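Naming Colors on a White Table: Sunlight, Shade and Small Toys
Project report, introductory course in visual perception
Bayu Chong and Zahira Latuheru
Supervisor: Lucyna Jasińska
Submitted 23 Jul 2022

1. Background

Color naming is usually tested with flat printed cards under even light. Our course started with cards of that type in January, and most of us agreed on nearly every card. Real objects are harder. A toy has a lit side and a shaded side, it may let some light through, and it sits on a surface that throws light back at it.

We wanted to know how much disagreement there is when people name the colors of ordinary toys on a table in direct light. We also wanted to know if the disagreement is spread evenly or if it belongs to certain colors. Our guess was that green and blue would cause the most trouble, as the two are often mixed up on the cards.

2. Materials

The toys were cubes, balls and a few other shapes from a mixed box belonging to the department. Most have one main color. One cube has several colors, and we kept it in as a warm-up item. Its answers were not counted.

We used a round white table. Zahira had suggested a gray cloth on top to cut the glare, and we tried it in the pilot. The cloth wrinkled and the balls rolled into the folds, so we went back to the bare top. This means reflection from the table is part of our results and we cannot separate it out.

The answer sheet was a plain form with a number for each object and a blank line. We did not give a list of colors to choose from. In the pilot, with a list, people took the nearest word on it even when they would have said something else.

3. Participants and procedure

Eight students took part, none of them from our course. Each session lasted 40 minutes including the explanation. The participant sat on a chair at a marked place on the floor and wrote down a color name for each object we called out. They could use two words ("dark red", "light green") but not a comparison ("like a lime"). After a round we changed the layout and did it again.

Participants were not allowed to pick anything up or lean over the table. Two of them asked to, and we said no both times. One session was stopped halfway when clouds came in, and was finished on another day. We kept both halves.

Mawar Simanjuntak checked the answer sheets against our typed table and found five typing errors, which were corrected before the analysis.

4. Results

We collected 278 usable color names. Answers were unusable when the line was empty or when we could not read the handwriting.

Green and blue were named the same way by almost everyone. This was the opposite of what we had guessed. Yellow was also stable, although "orange-yellow" turned up a few times for the long piece.

The dark reds did badly. Participants wrote red, dark red, maroon, brown, purple and in one case black. The same person would often change the name between rounds without noticing. The gray cube was the second least stable object. It was called gray, white, beige and light blue. The light green cube got "yellow" from two people.

Table layouts 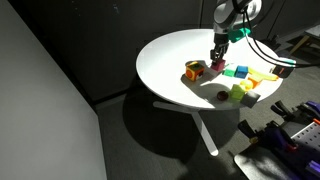
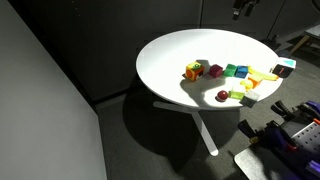
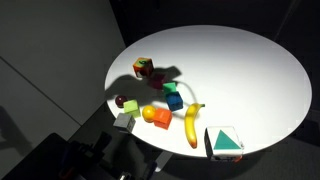
5. Discussion

The position of an object seems to matter more for dark colors than for light ones. A light cube moved from sun to shade loses some brightness but is still clearly itself. A dark one may lose the only part of its color that a person can use. In the third layout picture the maroon cube is partly in shadow, and its deep red is hard to tell from the dim area next to it. The green and blue cubes close by have lighter tops, and nobody would need a second look to name them. They also stand next to each other in all the layouts shown, so each could be compared with the other. We did not plan this and should have varied it. If the green cube had been alone at the far side we might have had more mixed answers for it.

The gray cube has a different problem. It was placed near the rim, with white tabletop behind it and dark floor in front. In the first picture its top is pale while its sides are shaded. A person who goes by the top could fairly write "white", and a person who goes by the side would not. Our form asked for "the color" and gave no way to answer for two faces.

Translucent pieces need a separate test. Several participants said the long yellow one was the easiest of all, and one said it was the hardest as it "has no real edge". Both wrote yellow.

6. Limits

The group was small and we did not test anyone for color vision. We relied on people telling us. The light was daylight and we had no meter, so we can only compare rounds inside one session and not across days. We also fixed the chair but not the height of the eyes – a tall participant sees more of the top faces than a short one.

7. What we would change

We would use fewer objects and more rounds. Each object should spend equal time in the sun and in the shade, with its neighbors changed every time. The form should have one line for the top and one for the side. Wahyudi Mangundap, who read our draft, suggested repeating the dark red items on a matte board, and we think that should be done first.

The answer sheets are in the blue folder in the course cabinet. The typed table is on the shared drive under our names.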